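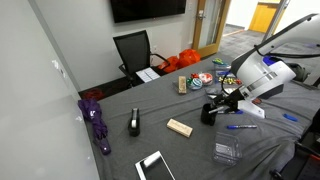 Slide 1. The arm with the black cup, table fully dressed.

Share this talk (3) | Comments (0)

Good afternoon, and thank you for coming back after lunch, which I know is asking a lot of people. Let the title sit for a moment while the doors close.

I want to start with the cup. Picking up a cup is something you stopped thinking about before you could spell it, and for this talk I'd like you to start thinking about it again. Where do your fingers go? When do you slow down? Try it with your coffee if you have some left (I'll wait!).

At Pledmont we teach our arm in two ways. The first is by hand: you take hold of the arm, it goes soft at the joints, and you walk it through the job like you're teaching a nephew to dance. The second is by remote control, where the person drives from a little way off and the arm follows. We call the driving software Rankin, after the street our first office was on, and I'm afraid the name stuck.

(Pause. Ask who has driven one. Usually a few hands.)

People like the by-hand way right off, and so do I. It's friendly. The trouble is that you can feel things the arm can't, and your own elbow gets in front of whatever you're trying to teach it to look at. With remote control you have to live with what the arm has, and your first afternoon is miserable – mine certainly was – but the recordings come out more useful to us.

Now, about the clutter. Look at that table again: ornaments, candies, blocks, an umbrella. We used to teach on a bare table, and we collected more than 2000 runs that way back in April, very proud of ourselves. Then we set out a few ordinary things beside the cup and the arm went to pieces. So now we shuffle the table between sets, and the person driving doesn't get to tidy up first.

(If time is short, skip the next bit and go to the slide.)

One habit I'd pass on to anybody starting out: keep your bad runs. Our first Fluvport set had 1908 runs left after we threw out every fumble, and it took us far too long to see that the fumbles were where people showed the arm how to recover. You miss the rim, you back up, you come in again a bit lower. I would love to have those back.

Next slide. Gripper pointing straight down, clear plastic cup right under it. Ask the room how they would come at it, from the top or from the side, and let them argue a little.

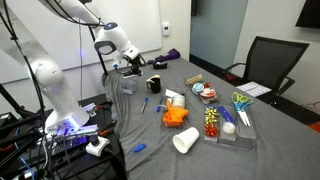
Slide 3. What we ask of a new driver

Go slower than feels natural. Stop before you close the fingers, then close them. If you catch yourself holding your breath, take a break and get some water.

We use the Clestanex checklist for this, and I have paper copies up front if you'd like one.

(Questions. Leave the slide up.)

We use cookies to remember your settings. Accept | Manage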